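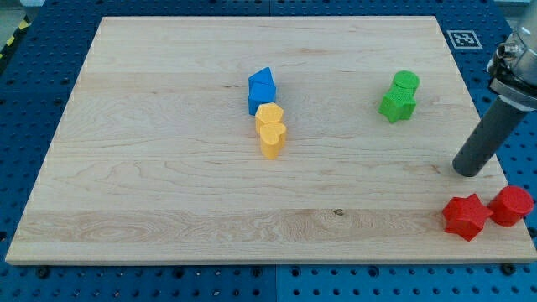 Effie Jardine asked at the morning meeting whether the board should be oiled before any more work is laid out on it, and suggested that a sample strip be tried first. The request is noted. No finish is to be applied to the large board until the strip has been assessed. Offcuts of similar pale timber are kept in the rack by the door.

Workshop notebook, August. Shape set, second sheet.

Work continued on the small blocks for the Triltness sorting set. The pieces under review were the blue triangular prism, the blue cube, the yellow hexagonal prism and the yellow heart. They were placed together near the middle of the board so that the two colours could be compared on a light ground.

Colour. The blue and the yellow are easily told apart on the pale wood. Femi Iyamu has asked whether the set might also be judged against a darker surface, as many of the schools on the list have dark table tops. Agreed. A dark cloth will be brought in from the store.

Surface. All four pieces have a slight texture and a matt look. The view of those present was that this should be kept. A gloss coat was tried on an earlier heart and was disliked, chiefly for the glare under the ceiling lights. Ngozi Nwankwo holds the coated piece should anyone wish to see it.

Shape. The heart remains the most troublesome of the set. On the drawing the point is sharper than we should like for younger children, and a rounding of 3 mm has been proposed. The lobes are to stay as drawn. The hexagonal prism needs no change. For the triangular prism, the upper edge is to be checked by hand against the Hulberg guidance sheet — the copy in the blue folder, as the one on the wall is out of date.

Board. The small dark knot in the paler band of grain should be watched if the board is oiled, as knots may take up finish unevenly. The short dark streak further up is of no concern to us. Please do not sand it out. Nothing damp is to be stood on the wood.

Storage. Trays 5 and 13 have been relabelled for the yellow pieces, and tray 19 for the blue. The old labels carried the Ukatex order name and caused some confusion at the last count.

Outstanding: revised heart drawing (Damir Zupan); dark cloth from the store (Femi Iyamu); oil sample on offcut, two coats, left overnight between coats (Effie Jardine).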